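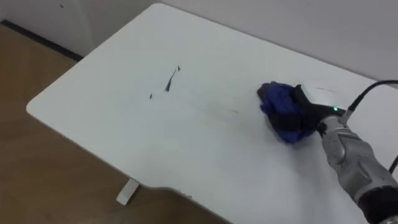
*Photo: Marlene Fagundes*

I've painted four tabletops white in my life and only the last two came out well, so take this as the notes of someone who learned by sanding off her mistakes. My friend Archana Pant asked me to write it all down after she saw my kitchen table, and it got long, so now it's a page!

## What you'll need

- Sandpaper in 120, 220 and 320 grit
- A stain-blocking primer (I use a shellac one, it stinks but it works)
- Matte or satin enamel, white
- A 4-inch foam roller and a decent angled brush
- Water-based clear coat, the kind that says non-yellowing on the can
- Dish soap, rags, a tack cloth

I spend more on the primer than on anything else. With my first table I skipped it, and two weeks later there were tea-colored blotches coming up through the white. Old stain and knots will do that.

## Cleaning and sanding

Wash the top with warm water and a squirt of dish soap, then go over it again with plain water. Kitchen tables are greasier than you think (mine turned the rag orange). Let it dry overnight.

Then sand with the 120 until the shine is gone. You don't have to get down to bare wood, you just want it dull all over. Go easy on the edges and corners, where it's very easy to cut through a veneer. Follow up with the 220, vacuum, and wipe with the tack cloth.

If you've got dents, fill them now. I let the filler go a bit proud, wait until it's hard, and sand it flush.

## Primer

Two thin coats. Do the edges first with the brush, then roll the flat part in long strokes going the length of the table. After the first coat it'll look streaky and awful and you'll want to put more on. Leave it alone! Once it's dry, scuff it with the 220, wipe it down, and do the second one.

## Paint

Same routine: edges, then the top. I do three coats and leave each one overnight, even if the can says four hours. Between coats I give it a light pass with the 320, and that's really where the smooth finish comes from.

Keep a wet edge as you roll, meaning each new strip should overlap the last one while it's still wet. On a hot afternoon that's hard, so I start at 7 a.m. with the windows shut and open them when I'm done. Last April I left them open the whole time and got tree fluff in everything.

Drips love to collect under the rim. Run a dry brush along there ten minutes after each coat.

## Clear coat

Stir it, don't shake it, or you'll be rolling bubbles onto your nice white table. Three thin coats for a dining table, two for a desk that mostly holds a laptop. Oil-based poly is tougher but it goes yellow, and on white you'll see it by the next summer.

## Waiting

You can put light things on it after a couple of days. I wait three full weeks before hot plates, tablecloths or anything with rubber feet. My neighbor Dirceu set a lamp on his after four days and the base stuck so hard it took a ring of paint with it.

For everyday cleaning I use a damp cloth and a drop of soap. Melamine sponges will take off a pen mark, but they leave a shiny patch on a matte finish, so try one somewhere out of sight first.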